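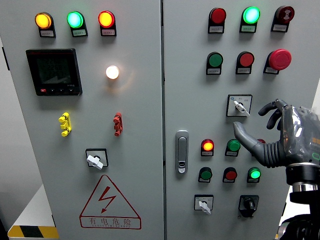 The hand at the right-hand door, thumb out, fingers near the selector switch.

Gondell open day: the switch cabinet demo

I went to the Gondell open day on 2026-05-31 with Domenica Mayrhofer, who had been promised a robot that could "take over the switch room." What we got was one hand, one cabinet and a very upbeat talk. The brochure lists 35 panel tasks. We were shown 2, and I would have liked to pick them myself.

My questions about the first task were dull ones. What happens if a label is wrong? Who signs for it? The presenter said that was on the roadmap for April.
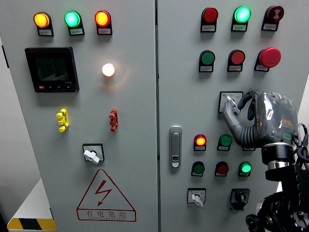
At the switch

Fingers around the small white lever, well below the big red emergency stop. I'll give them the grip, it's a fiddly little part. But any electrician I know does this while talking about lunch, and doesn't need cables out the back.

Domenica asked to see it on a cabinet it hadn't met before. They took her email address.

The same demo goes to the Tultby site next. I'd go again if they let a visitor choose the switch.

Text and captions: Aldana Espinoza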